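Moving a one-year-old into her own room - where do we start?

Posted by Maritza Huamán, 15/02/2019
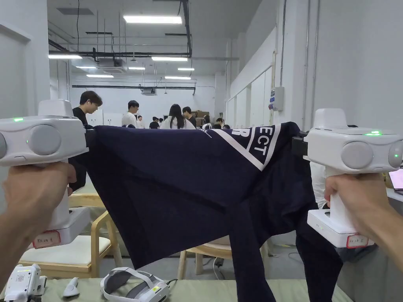 Hello everyone! Our daughter is nearly 14 months and we're finally giving her the little back bedroom, and I am SO excited about it. She has slept next to our bed since she was born, so it's a big change for all three of us. The cot is built, the walls are a lovely soft yellow and I've been sorting her clothes into keep, pass on and "can't bear to part with". The one thing I can't settle is how to make it dark in there. I've seen people hang any old bit of cloth over the window, and something dark navy like the garment in my photo would surely block more light than the pale curtains we've got, but is it worth buying a proper blind? Also, do we start with naps or go straight in with nights? She wakes at 5 most mornings as it is and I'd love not to make that earlier!

Torunn Engebretsen

Oh, how lovely, you'll enjoy this so much! We moved our son at the same sort of age and I'd say naps first, every time. We did a week of naps in the new room and plenty of playing in there too, just sitting on the floor with books, so that by the first night it was already his place. I kept everything else the same - same sleeping bag, same song, same slightly bald rabbit.

For the window, get a blind that fits inside the recess and hang your curtains over the top. Dark cloth does help, but the light comes in round the sides and that's the bit that wakes them. Do check the cord, and keep the cot well away from the window whatever you choose. We're still on 5.30 wake-ups in June, mind you, but in winter he goes till nearly seven and I feel like a new woman.

Corentin Courtois

straight in with nights, worked for us, two bad ones then fine. stick-on blackout stuff is great, cut it with scissors

Gladys Londoño

Naps first here as well! One thing to add: sleep in there yourself for a night or two if there's space for a mattress. I did it with both of mine and found out that the radiator clanks at four in the morning and the landing light shines right under the door - I'd never have known. We bled the radiator, changed the bulb and she slept beautifully after that. I'd ask your health visitor about room temperature too, ours was really helpful. Do come back and tell us how the first night goes!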